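How Does a Message Find Your Phone?

A page for curious kids, by Sherif Hajji

Hello again, and welcome back! Last month we talked about batteries, and quite a few of you wrote in afterwards with the same question, so I thought we had better sit down and have a proper go at it. The question was this. When your nan sends you a photo of her dog, how does it know to come to your phone and no one else's?

It's a very good question. I remember wondering about it on a long bus trip when I was a lot older than you are, so don't feel silly for asking.

Let's imagine a town called Uddale. It has one main street, a swimming pool, a bakery that sells very good cheese rolls, and a tall grey tower on the hill. In Uddale there is a girl called Kirna, and her nan, Mrs Gagnon, lives a long way off in a place called Drevarar, on the other side of the mountains.

Mrs Gagnon takes a picture of her dog and presses send. Off it goes! But where?

First stop: the nearest tower

A phone is really a kind of radio. It can talk and it can listen, but its voice isn't very strong, so it can't shout all the way over the mountains by itself. What it can do is call out to the closest phone tower, and that tower has big ears. They're called antennas, and if you look up at a tower you'll often see them near the top, like long flat boxes standing on their ends.

Each tower looks after its own patch of land, and that patch is called a cell. That is why some people say "cell phone" when other people say "mobile phone". It's the same thing with two names, like capsicum and bell pepper.

Chopping the picture up

Now comes the part I like best. Your nan's photo doesn't travel in one piece. It gets chopped into lots of little bits called packets, and every packet gets a label saying where it's going and which bit of the picture it is.

Think of a jigsaw puzzle with 22 pieces. Suppose you posted it to a friend with every piece in its own envelope, and you wrote a number on each one, from 1 to 22. It wouldn't matter if number 12 got there before number 3, would it? Your friend could still put them in order at the other end, and if number 7 went missing, they could write back and ask you for another one. (A real photo is chopped into many more bits than that, but I'd run out of envelopes.)

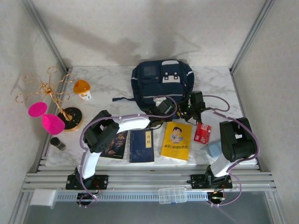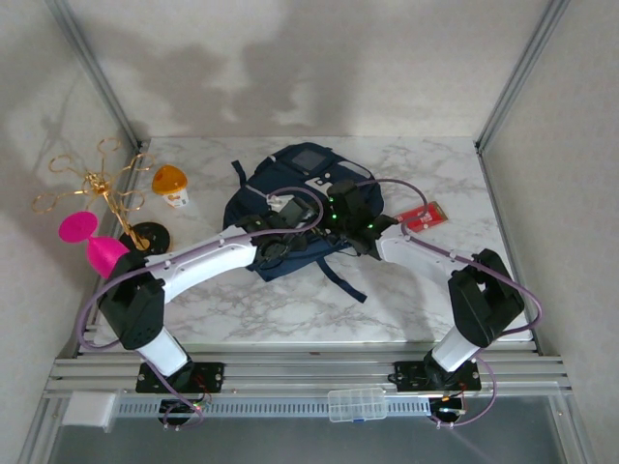
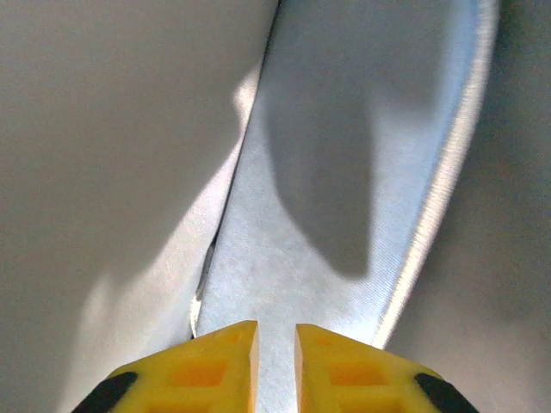
So the packets leave the tower at Drevarar and go down into cables. Lots of people think a phone message flies through the air the whole way, but most of a long trip is usually made along cables, many of them buried under the ground. Some of those cables are made of glass, pulled out as thin as a hair, and the message zips through them as tiny flashes of light.

Finding Kirna

But how do the packets know that Kirna is in Uddale? She might be on holidays!

Well, while a phone is switched on and in reach of a tower, it checks in now and again, even when it's sitting quietly in a pocket. It says something like, "Hello, it's me, I'm over here." The phone company's computers keep a note of which area it was last heard in. If Kirna goes to the beach for the week, her phone says hello to the towers near the beach, and the note gets changed.

And how do they know it's her phone? Inside most phones there is a SIM. Often it's a little card, smaller than a postage stamp, and in some newer phones it's built right in. The SIM holds a special number that belongs to it alone, a bit like the name tag sewn inside your school jumper.

So the network looks up the note and sends the packets to the right tower. The tower calls out to Kirna's phone, and the phone puts the pieces together in order. Ping! There's the dog.

Something to try at home

Draw a picture and cut it into 12 pieces. Write a number on the back of each one. Give them to three people in your family and ask them to walk to the kitchen by different ways, then put the picture back together on the table. Now try it again with no numbers and see how much longer it takes.

Next month I'll be having a go at another question from the letter pile, which is why your phone works at the front of the house and won't work in the bathroom. Until then, say hello to your nan for me.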